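Diario — febrero, once de la noche

Ha vuelto la luz a las nueve y cuarto, así que escribo con la lámpara y no con el móvil. Hoy el gobierno provisional de Stasness ha anunciado otra prórroga del mandato. Noventa días más. Es la tercera vez que lo hacen y la fórmula es la misma que en las otras dos: no hay condiciones para votar. Lo leyó el portavoz en la radio, sin preguntas, y después pusieron música.

Llevo desde la mañana con el artículo para Erraji. Me pidieron 14 páginas y tengo nueve, de las que valen cinco. El problema es la parte del contingente. La misión internacional debía llegar con 298 hombres antes de Navidad y en el aeropuerto de Weltmont solo han bajado 70. Los demás dependen de que alguien pague los aviones. He llamado tres veces a la oficina de prensa y las tres me han dicho que escriba un correo. Lo he escrito.

Llamó Esther Kioko a mediodía. Sigue en Weltmont, en el mismo hotel, y dice que los soldados salen poco de la base: una patrulla por la mañana hasta el puerto y otra hasta el mercado, si hay gasolina. Le pregunté si la gente los quiere allí. Me contestó que depende del barrio. En los de arriba les saludan, en los del canal cierran las ventanas. Me pareció más útil que todo lo que he leído esta semana. Le pedí permiso para citarla y me lo dio, con nombre.

Por la tarde colada y recoger un poco.
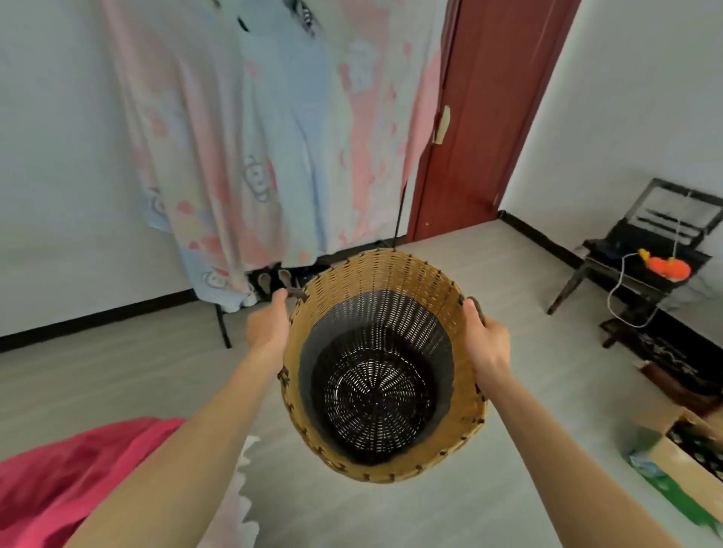
La cesta de mimbre, vacía.

Luego releí los dos informes sobre la misión anterior, la que se fue hace once años. El primero está escrito por gente que estuvo dentro y se nota, habla de estabilización en cada párrafo y apenas menciona los juzgados. El segundo es más corto y mejor. Cuenta que la policía que formaron entonces se quedó sin sueldo a los ocho meses de marcharse los extranjeros, y que una parte acabó trabajando para los mismos que controlan hoy la carretera del norte. Eso tiene que ir en el artículo, y arriba, no en la página diez.

Lo que no sé es cómo tratar lo de Drutel. La empresa tiene el contrato de los combustibles para la base y también el del puerto, y el hermano de un ministro firma por ella en los dos. Tengo copia de uno. El otro me lo han descrito por teléfono y con eso no basta. El editor diría que lo mencione de pasada. 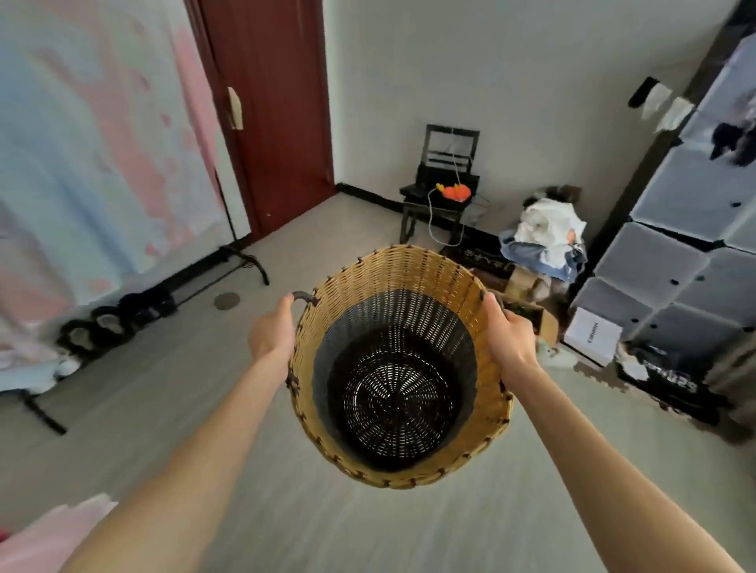

Yo prefiero esperar a tener el segundo papel, aunque salga en otro número. Si lo pongo a medias, se defenderán con la mitad que falta y ya no se hablará de nada más.

Cené arroz y el resto del pescado. A las ocho hubo una reunión de los partidos de la oposición, retransmitida a trozos. Fueron seis de los once. Piden un calendario electoral con fecha y un consejo que lo vigile, pero no se ponen de acuerdo en quién estaría en el consejo — dos de ellos quieren la presidencia y los otros cuatro no quieren a ninguno de esos dos. Se levantaron sin comunicado.

Mañana: llamar otra vez a prensa, pedirle a Esther los horarios de las patrullas, rehacer la entrada. Comprar pilas.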